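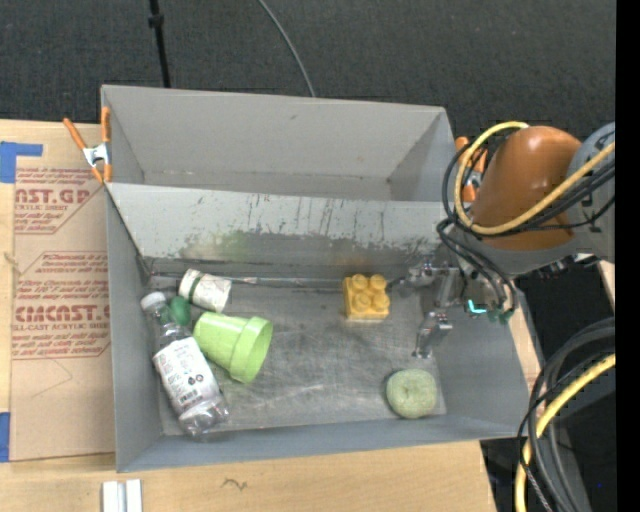 The arm over its bin at the Stoltow workshop, with the yellow block and the fuzzy green one still to sort.

Open day at Stoltow: an afternoon with the picking arm

If you missed the Stoltow open day, I'm sorry, because it was a treat! I went along with a few others from the club, expecting to stay for an hour and look at some machines behind a rope. We were still there when they started stacking the chairs.

Stoltow is the workshop out past the old rail yard that most of us have driven by without giving it a second look. The sign on the road still has the name of the tile company that was there before. Inside there is one long hall with the benches down the left side, a coffee corner at the back, and the Grirketti cell in the middle where everyone can get at it. Grirketti is the name of their picking project, and it was the thing I most wanted to see. The job sounds like nothing much: take a bin with some odds and ends in it, pick each one up, and put it in the right place. A four-year-old does it before dinner. Getting an arm to do it, with things it can't count on finding in the same spot twice, keeps a whole team busy.

What I loved was how ordinary the stuff in the bin was. A plastic bottle with a white cap, a light-green flowerpot tipped over on its side, a yellow toy building block with four studs on top. I had pictured neat test cubes, all one size, and this looked more like the bottom of my trunk. Clear bottles are the ones everybody groans about, by the way. The light goes right through them and bounces off the ridges, and the software has to make up its mind where the bottle stops and the bin starts. A flowerpot is awkward in its own way, with that wide collar at one end and nothing but a hole in the middle of it. Do you pinch the rim or go around the whole thing? We had a long argument over that one at the rail (I was for the rim).

The bin has had a hard life, too. The sloped divider is scratched and chipped all over its upper part, and the floor is scuffed. I was very happy to see that! You can read all you like about a project, but a beat-up bin tells you people have been running the thing day after day. It's held with orange-handled spring clamps, the same kind I have on my own bench, and there's a sheet of acrylic lying next to it with the printed paper still on. It felt like a place where people build things.

The demonstration itself ran in rounds of 5 minutes, with a break in between so the team could tip everything out and lay it down again in a new jumble. They let the kids do the tipping after the first round, which was a big hit. The arm comes in over the side wall and reaches down with two silver fingers, and you find yourself leaning along with it. There was a loud cheer for every good pick and an even louder groan for every miss. And there were misses. The team didn't hide them, and they put the running tally up on a whiteboard where we could all see it. By the time the hall closed it stood at 246 good picks for the day, and I think every one of them got some applause.

After the third round they opened up the floor for questions. Somebody wanted to know how the arm decides what to go for first. The answer was that it scores everything it can see by how sure it is of a good grip, then takes the best one, and after that looks at the bin all over again as if for the first time. So the easy things tend to go early and the hard ones are left over, and the last pick of a round is often the slowest. I watched for this afterward and it made the whole show twice as much fun. You start guessing, and then you start rooting for the long shot.

A younger visitor asked whether it ever gets bored. The answer was no, but the people watching the logs do.

The other stop worth your time was the Brirnedia bench, where you could drive a small practice arm yourself with a hand controller. Please try this if you ever get the chance. I was sure I'd be good at it, having fished a lot of keys out of a lot of drains, and I dropped a tennis ball eight times in a row. My depth sense goes right out the window when the hand isn't mine. The line for this bench was long all afternoon, and I went through it twice.

Nolte, who supply the coffee corner and sponsored the printed handouts, also put up a small display on cable routing. I know how that sounds. But cables are where so many of our own club projects come to grief, and I took more notes there than anywhere else: leave more slack than you think at every joint, run the arm through its full reach by hand before you tie anything down, and check the ties again after a week of use. I have already redone the wiring on our line follower and it no longer unplugs itself on left turns.

Attendance was 700 over the day, a lot more than Stoltow had planned for, and parking was a mess. Wear decent shoes if you go, the floor is concrete and there are not many seats. The next open day is set for June, and the team hopes to have a second bin running by then so the arm can move things from one to the other. Club members who want to share a ride can put their names on the sheet by the door.

Posted 2022-11-28 in Club News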